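Search stories
Enter keyword

The Banana Goes to Daduvov

My sister called at 6 in the morning to say the baby had a name and did I still have Banana. Of course I still had Banana! I'd been hiding that toy from yard sales for years (and from my husband, who thinks a grown woman needs shelf space).

So I went to the big white table and got out the good paper, and then I just stood there with my coffee going cold.

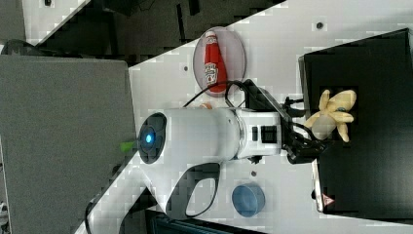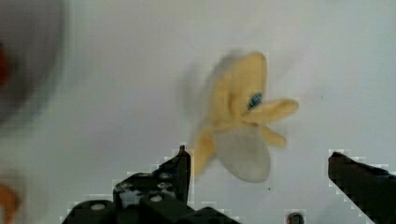

My grandmother bought Banana at the Vass station kiosk, the July we missed our train and had to wait 4 hours on a bench. I named it before we even got on board. It isn't a fancy thing, just pale yellow plush with the peel hanging down in soft flaps, and I used to hold one flap in each fist when the train went through tunnels. My sister always wanted a turn. I always said after the next tunnel, and there was always another tunnel.

I wrote her a note. Then I tore it up and wrote a shorter one: "Your turn."

The woman at the post office asked if there was anything valuable inside. I said no, and then I said yes, and she sighed and reached for the other form.

Comments

Yae Sugawara: Oh, the tunnels! I had a rabbit and a little brother and I was every bit as mean about it.

Tsutomu Yoshida: Did the sister ever write back? I want part two please.

More recent stories
Ten Minutes at Kulladden
The Lamp Upstairs
My Aunt's Second Wedding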